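Reverberation and Speech Clarity in Shared Study Rooms

Student project report, Building Environment module
Silvia Kollár, Wenceslao Tovar, Vasanthi Reddy
Supervisor: Anayeli Villaseñor
Submitted 12/06/2024

1. Background

The study rooms on the ground floor of the Soreck building are used by small groups for most of the teaching year. They were converted from offices and kept their hard floors, plastered walls and large windows. Students have complained for a while that the rooms are tiring to talk in. When two conversations run at the same time it becomes difficult to follow either of them, even though neither is loud.

Our project looked at whether this could be put down to reverberation, and whether cheap changes to the rooms would help. We were not asked to design a full acoustic treatment. The brief from our supervisor was to measure a room as it is, try a small number of changes that the building office would allow, and measure again.

Reverberation time is the time it takes for sound in a room to fall by 60 decibels after the source stops. A church has a long one and a furnished bedroom has a short one. For a small room meant for talking, the guidance we were given in lectures is to keep it well under one second. If it is longer than that, the end of one word is still in the air when the next one begins, and consonants suffer first because they are short and quiet.

2. The rooms

We chose three rooms, called A, B and C in this report. Room A is the smallest and has carpet tiles left over from its time as an office. Room B has a vinyl floor and one long window. Room C has the same floor as B but is wider, with windows on two sides and a suspended ceiling of older tiles that have been painted over at least once. The building office could not tell us when. Painting matters because it closes the pores in the tile, and a closed surface reflects sound that an open one would take in.

We measured each room with a tape and drew a plan. Evaristo Cortés from the building office gave us the original drawings, but they did not agree with the rooms. A false wall had been added in B that was not on any sheet, so we used our own figures throughout.

3. Method

We used the interrupted noise method for the first two sessions and balloon bursts for the rest. With interrupted noise, a loudspeaker plays steady broadband noise until the level in the room has settled, then it is switched off and the decay is recorded. With a balloon, the burst itself is the source. The balloon is less repeatable but much quicker, and we could not book the loudspeaker for the whole of April.

To check that the two methods could be compared, we ran both in Room B. The results were close in the middle and upper bands. In the lowest band they were not, and the balloon gave a wide spread from one burst to the next. Small balloons do not put much energy into low frequencies, so we have left the lowest band out of the comparison tables and only mention it where it seems important.

In each room we used three microphone positions, none of them within a metre of a wall. The recordings were processed in the Duvix software that the department already has on the lab computers. It fits a straight line to part of the decay curve and works out the reverberation time from the slope. We took the fit over a 20 decibel drop, as the background noise from the corridor did not leave us enough range for a longer one.

For speech clarity we used a listening test. One person read from a list of single words and the others wrote down what they heard, with a second recorded conversation playing at a fixed level at the far side of the room. In total 38 students took part. Each listener heard one list of 45 words in the untreated room and a different list of the same length in the treated room. The lists were swapped for half the group, in case one was easier than the other.

4. Changes made

Only Room C was changed. The building office agreed to the following, provided nothing was fixed to the walls with screws:

Felt-faced panels from Thammasiri, leaned against the back wall and held with removable strips
A heavy curtain across the shorter run of windows
A rug under the main table

We had also wanted to replace the painted ceiling tiles, which we think would have made the largest difference, but this was turned down on cost. In all, 17 panels were used. They were spaced with gaps between them, following advice in the course notes that spread-out patches of absorber work slightly better than the same area in one block.

5. Results

Before treatment, Room A was the best of the three, which we expected from the carpet. Room C was the worst and Room B was between the two. In the bands that matter most for speech, C was well over the guidance value, and in B it was near the limit.

After treatment, the reverberation time in Room C fell in every band we compared. The fall was largest in the upper bands. Felt panels of this thickness do little at low frequencies, and the balloon recordings, for what they are worth there, showed almost no change. Two of us noticed that the room had a slightly boomy sound afterwards, which fits with the top end having been taken down while the bottom stayed as it was.

In the listening test, most people wrote down more words correctly in the treated room. The mistakes in the untreated room were mainly in the final consonant: "cap" for "cat", "life" for "light". These became less common after treatment but did not go away.

We also took the panels out again for one session and left the curtain and rug in place. This was not part of the original plan. Vasanthi suggested it because the curtain had turned out heavier than we ordered. The result sat between the other two but nearer to the untreated room, so the panels were doing most of the work.
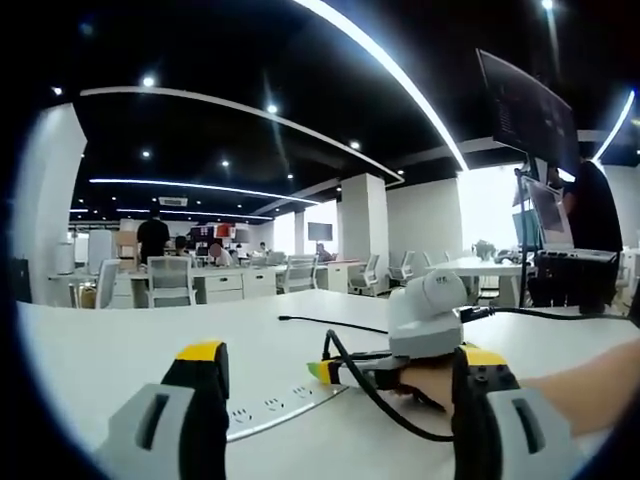 The curtain still has some value, because it can be opened when the room is used for quiet reading and daylight is wanted. We did not measure a half-open position. If somebody repeats the work, it would be worth adding, as that is how it will be left most of the time.

6. Sources of error

The corridor outside Room C is busy. We stopped and repeated any recording with an obvious voice or door in it, but there was a steady background from the ventilation that we could not switch off. It limited the range of the decay curves, as mentioned in section 3.

The number of people in the room was not always the same. A seated person absorbs a fair amount of sound, and in a room this size one extra person can be seen in the result. For the reverberation measurements we kept to two people from the second session onwards. The first session had all three of us present, and we have marked those rows in the appendix.

The reader in the listening test was a member of our group and knew which condition was being tested. She tried to keep her voice level the same, and we checked it on a sound level meter between lists, but a recorded voice would have been better. The Clutovance word recordings we had hoped to use arrived after the tests were finished.

Listeners may also have improved with practice. Everyone heard the untreated room first because the panels could not be put up and taken down between groups. Swapping the lists does not correct for this, and some of the gain may come from it.

7. Recommendations

We suggest that the panels stay in Room C and that a smaller number are bought for Room B, starting with the wall opposite the window. Room A needs nothing. The rug should be kept only if it can be fastened down, as one corner lifts when chairs are pulled back.

When the ceiling in Room C is next due for work, the painted tiles should be replaced and not painted again. The measurements could then be repeated with the same microphone positions, which are marked on the plan in the appendix.

8. Division of work

Silvia Kollár read the word lists and wrote sections 1 to 3. Wenceslao Tovar made the recordings and processed them. Vasanthi Reddy organised the listeners, marked the answer sheets and wrote the section on errors. The remaining sections were written together. We thank Evaristo Cortés for room access and for finding us the ladder.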